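Torkar Makes
6th October

1/ Paid 60 quid for a "handmade maple sorting board" from a seller in Durnville. Listing says solid wood, one piece. Let's have a look, shall we.

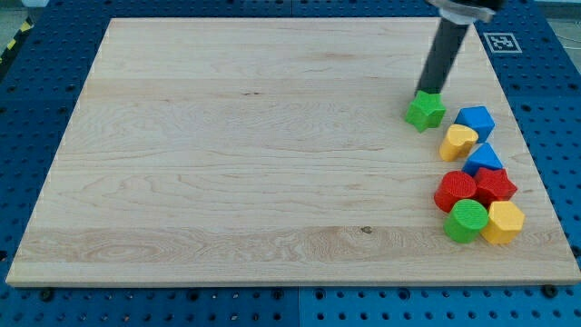

2/ One piece, my foot. There are seams running right across it. Strips glued side by side, same as any chopping board. Nothing wrong with that, it's how you keep a wide board flat. Just say so in the listing.

3/ Is it maple? Colour's right, pale enough. I've been sold "maple" before that was nothing of the kind, so I'm keeping the receipt.

4/ The small dark knot near the front is "natural character", apparently. Funny how character never knocks anything off the price.

5/ I'll give them the bottom strip. Lovely ripply grain. If the whole board looked like that I'd shut up.

6/ The blocks are plastic. Green, blue, yellow, red, two of each. The listing photos in September made them look like painted wood and the word "plastic" turned up in line 35 of the small print or thereabouts.

7/ Someone's bound to ask: yes, a star is harder for small hands than a cube. No, I don't believe it "builds focus". It's a star.

8/ Also "wipes clean 100 times without marking". Who wiped it 100 times? Was there a clipboard?

9/ Bråten do a plain board for 35. No blocks, no promises. Wish I'd bought that and raided the toy box.

10/ Keeping it for now. Will report back in 2 months if the joints are still holding. Not betting on it.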